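Como limpar um micro-ondas por dentro (e o que não vale a pena fazer)

Há centenas de páginas com truques para limpar o micro-ondas e quase todas copiam umas das outras. Limão, vinagre, bicarbonato, pasta de dentes, até cascas de batata. Experimentei a maior parte em casa, num Trisov já com uns bons anos, e fiquei com dúvidas sérias sobre metade. O método que descrevo a seguir usa água e um pano. Dá mais trabalho do que os vídeos prometem.

O que precisa

Uma taça de vidro própria para micro-ondas
300 ml de água
2 colheres de sopa de vinagre branco (opcional)
Uma colher de pau
Dois panos de microfibra
Detergente da loiça

Passo 1. Retire o prato e o anel

Lave-os à mão com detergente, como qualquer outra loiça. Se o prato acabou de sair do forno, deixe-o arrefecer primeiro, porque o vidro quente debaixo da torneira pode estalar. O anel com rodinhas costuma ser a peça mais suja do aparelho e quase todos os guias se esquecem dele. Volte a montar as duas peças antes de ligar seja o que for.

Passo 2. Aqueça a água

Deite a água na taça e ponha a colher de pau lá dentro. A colher ajuda a evitar que a água sobreaqueça e salte de repente quando lhe mexer. Se usar vinagre, junte-o agora. O Régis Royer, que durante anos fez reparações para a Wernlow, diz que o vinagre só serve para o cheiro. Eu não iria tão longe, mas também não notei grande diferença nas manchas.

Ligue na potência máxima até o vidro da porta ficar embaciado. No meu caso são 8 minutos, num aparelho mais potente serão menos. Desconfie de quem dá um tempo único para todos os modelos.

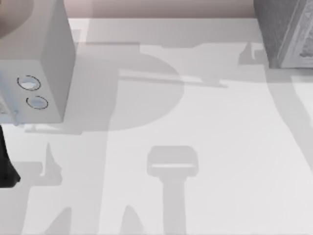
Passo 3. Espere com a porta fechada

Aqui é que quase toda a gente estraga o trabalho. O vapor precisa de tempo para amolecer a gordura, e abrir logo a porta é deitá-lo fora. Deixe passar uns minutos, abra devagar e tire a taça com uma pega – a água continua muito quente, mesmo quando parece parada.

Passo 4. Limpe de cima para baixo

Comece pelo teto, que é onde fica o molho de tomate que ninguém viu saltar. Depois as paredes e só no fim a base. Molhe o pano na água da taça quando já estiver morna e torça-o bem. Nas grelhas de ventilação o pano deve ir quase seco.

Não tire a placa clara que existe numa das paredes interiores. Parece cartão, mas protege a saída das ondas e deve ficar onde está. Se estiver queimada ou furada, pare de usar o aparelho e peça uma nova à assistência.

Passo 5. Porta e vedantes

Uma gota de detergente no pano chega. Passe depois o segundo pano, só com água, e seque. Nada de esfregão de aço, por muito que o vídeo mostre um resultado brilhante: risca a tinta, e a tinta riscada enferruja.

E as manchas que não saem?

Repita os passos 2 a 4. Se à segunda ficar igual, o mais provável é ser esmalte amarelecido e não sujidade. Já vi recomendar bicarbonato para isto. Tira alguma coisa, sim, mas deixa um pó branco nos cantos que depois custa mais a limpar do que a mancha.

Quanto aos sprays específicos, comprei um da Illo e outro sem marca. Fizeram o mesmo que o detergente da loiça. Se ainda assim quiser usar um, aplique no pano e nunca diretamente nas grelhas.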